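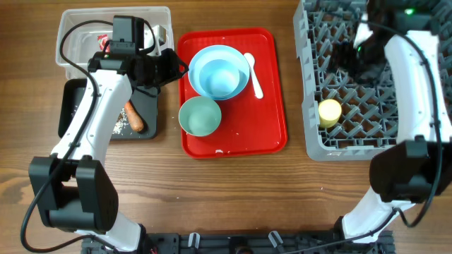
There is a particular hour on a Saturday, somewhere between the end of lunch and the first person asking about dinner, when a kitchen can go either way. Leave it alone and by six you'll be making pasta in a pan you had to dig out from under three other pans. Give it a little attention and the whole evening opens up.

I spent that hour last month at the home of Yolanda Huanca, who has been teaching people to cook in very small kitchens for sixteen years, and I came away wanting to buy a tray. I came away wanting to buy several trays, if you must know, and I have since bought two.

Huanca's classes happen at her own table in Valderrama, four students at a time, up a flight of stairs that makes you glad you didn't bring a suitcase. She calls the course Gakumik, after a nonsense word her daughter used for "supper" when she was two. Officially it's a cooking course. You'll learn a carrot soup, a good rice, a green sauce that goes on everything. But ask anyone who has taken it what they remember and they will start talking about where the dish rack goes.

"The table is the kitchen," she told me, before I had my coat off. "The rest is plumbing."

Her counter is barely wide enough for a kettle and a loaf of bread, so the real work gets done on the table, and the table is divided into stations. Cutting board on the left. Tray in the middle. Rack on the right. A clear bin goes behind the cutting board for whatever small things the recipe needs. Food and dishes travel in one direction, left to right, and nothing is allowed to go backward. If you have ever tried to chop an onion with a wet colander dripping on your elbow, you'll see the appeal right away!

We started with the cutting board. Huanca likes a dark one, and she has opinions about it. Pale boards hide garlic, she says, and they hide rice and bread crumbs too, and then you find out what you missed when you put a clean bowl down on top of it. On a black board every white crumb shows up like a star. A carrot looks wonderful on one, too. I know that isn't a reason to own a cutting board, but I watched a student named Lucero Huaranga put a single carrot down on hers and just stand there admiring it for a second, and I was right there with her.

Huaranga lives in a studio with a two-burner stove and a sink she described as "a large soap dish." She'd signed up because she had stopped cooking altogether. The food wasn't the problem, she said. She could face making a soup. What she couldn't face was the soup being over and everything she owned being dirty, in a heap, in the only place she had to sit down.

So, the tray.

Huanca bought her first red tray at Boltaden, the old housewares store near the bus station, where the plastic goods are stacked by color and the man at the register still wraps everything in newspaper. She wanted something to carry glasses on. Within a week she was using it as a holding area in the middle of the table, and she has never gone back. Anything that is in play goes on the tray: the bowls you're about to fill, the spoon you're tasting with, the bowl you've just emptied. When the tray is full, you stop and deal with it. That is the entire rule, and it's so simple I was a bit annoyed not to have thought of it.

The rim matters. A flat board would do the same job in theory, but a raised edge gives you a wall, and people respect a wall. Spoons stay in. Drips stay in. You can lift the lot and move it to a chair if you suddenly need the table for rolling out dough. The color matters as well, or Huanca thinks it does. Red is easy to see, and it looks cheerful with almost any dish you own. She keeps a mixed set of bowls in light blue and pale green, and she nests the blue ones, small inside large, the second they are free.

Nesting is a bigger deal in this class than I expected. Two bowls side by side take up the space of two bowls, obviously, and on a small table that's the difference between having somewhere to rest your wrist and not. Huanca nests while she's talking. She nests while she's stirring. I saw her reach over and nest two bowls on my side of the table without breaking her sentence, which was about cumin.

She has a little trick for sizes, too. When you're buying bowls, take the largest one you think you need and then find another that drops inside it with a finger's width to spare all around. Tighter than that and they stick together when they're damp. Looser and they rattle and tip. She tests them in the store, standing in the aisle, and says the staff at Boltaden have stopped asking if she needs help.

By the time the soup was simmering we'd moved on to the right-hand end of the table and the dish rack, and this is where I became a true convert.

I have always thought of a rack as a place where dishes go to be ignored. Mine at home had been full since roughly spring. Huanca treats hers as a place things pass through. She prefers plastic to wire, gray for choice, with an open lattice in the base so that water can get out from under whatever you've put in. A folded towel goes underneath when she's washing up and gets hung by the window afterward. Cups go in first, since they're the things people reach for all day long, and in her house a cup in the rack is a cup you may take. There's no rule about putting it away. If you're thirsty, you go to the rack.

That last bit got a laugh from the class, and then a thoughtful silence. "So the rack is also the cupboard," said Huaranga.

"For cups, yes," said Huanca. "For pots, never. If you let one pot live there, you will have six."

The clear bin was the part I'd paid least attention to, and I think it may be the part I use most now. It's a plain see-through storage bin, the sort sold for sweaters or toy cars. In Huanca's system it takes the odds and ends of a recipe: packets, lids, the bulb of garlic, the half lemon. You fill it before you start, from the fridge and the shelf, in one trip. When you're finished, whatever is left goes back in one trip as well. Because you can see through the sides, you don't rummage. And it means the fridge gets opened twice in an hour of cooking, which in a hot little apartment is a kindness to everybody.

I asked if she had ever been tempted by something fancier. She had! For a couple of years she used a fold-out organizer called the Sirnow, a tall affair with hooks and sliding shelves that a former student had brought her as a thank-you. It held a great deal. It also held it all at eye level, so that four people around a table couldn't see each other. It lives in the bathroom now and does very well with towels.

What struck me through the afternoon was how calm the room stayed. Five of us around one table, with a soup and a rice and a sauce all going, and at no point did anyone say "where did the spoon go?" The spoon was on the tray. The spoon is always on the tray. It sounds like such a small thing, and then you count up the number of times you've turned in a circle in your own kitchen, hands dripping, looking for the exact spoon you were holding a moment ago.

We ate at that same table. Clearing it took less time than it took the kettle to boil: board wiped and stood up against the wall, bin back to its shelf, tray carried over to the sink with everything on it. Huaranga washed and I dried, badly, and got told so. The soup, by the way, was terrific, sweet and peppery with a spoonful of the green sauce going into ribbons on top, and I had two bowls of it. They nested.

A week later I called Huaranga to see how she was getting on. She'd found a tray, yellow, a little too big, and had solved the problem of where to keep it by sliding it behind the bookcase. The cutting board was still the old one. The rack she'd moved from the left of the sink to the right, "which felt like moving to a new country," and she had cooked on four of the last seven nights. Lentils, mostly. She was having a friend over that evening, her first dinner guest since moving in, and she had to go because the rice was nearly done.

My own kitchen is a work in progress. The big tray is for cooking, and the smaller one has been claimed by my son for toast. The rack is empty as I write this, apart from two cups, and I've put a lamp near the cutting board so I can see the crumbs. There's still one drawer I'm not ready to talk about. I've got a carrot soup to make first.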